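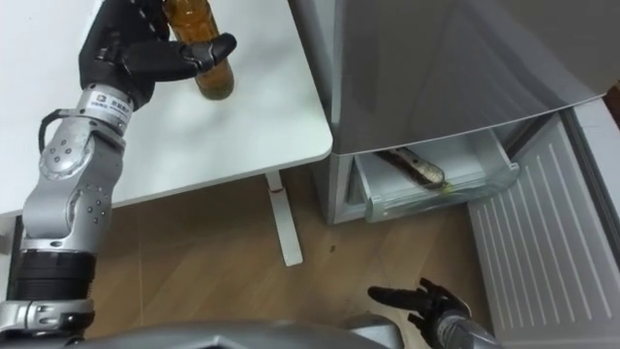

An amber bottle on a white tabletop.

15/09/2025

Kurley opens its first refill shop in Boutros

Hi everyone, Brândușa Munteanu here. I started Kurley at my kitchen sink with one saucepan and a lot of ruined towels, and now I get to tell you we have a real shop with a real door! It's at 70 Folteck Street in Boutros, right next to the shoe repair place (the one with the green awning).

We make shampoo and conditioner for curly hair, and the new shop is all about refills. Bring back any clean bottle, ours or somebody else's, and we'll fill it up while you wait. Refills are $2 off the shelf price, every time, no card to stamp.

Back in February we ran a small trial at the Zendov market and did 553 refills, way more than I'd planned for, and I had to drive home twice for more conditioner. That's when I started looking for a lease.

The first 260 people through the door get a free wide-tooth comb. We open at 10 and close at 6, and there's parking behind the building.

Press questions and sample requests: ask for Brândușa at the shop.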